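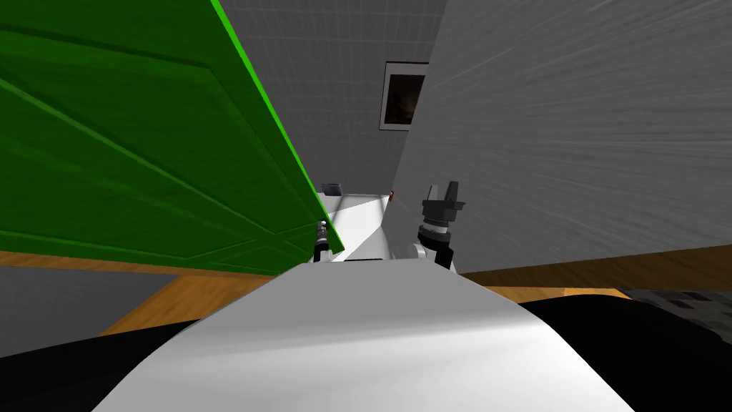
We finally got the simulated robot to the green door this week, and I have been grinning about it ever since! If you've been following along, you know our summer robotics club (all of us beginners, me the oldest by a good stretch) has been working on the same little house since May. Dumisani Shezi built our practice setup, which he named Wundadari, and he is endlessly patient with people like me who mix up left and right when the arms are the robot's and not mine.

Doorways are harder than you'd think. You have a wide body and two arms, and you want all of it lined up before you roll forward even a little.

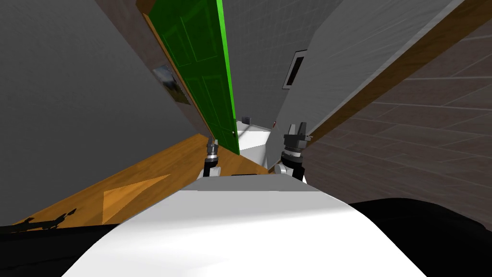

My own habit is to rush, so Ottó makes me stop, look at both grippers, and say out loud what I'm going to do next. It feels silly for the first 12 tries, and then you start doing it in the kitchen at home.

Next session we try the turn. Wish us luck!

Filed under: Club Nights, Robots

Comments

marla_k: My son wants to join, do you take middle schoolers?

Pete R.: Good luck with the turn, that one got me too.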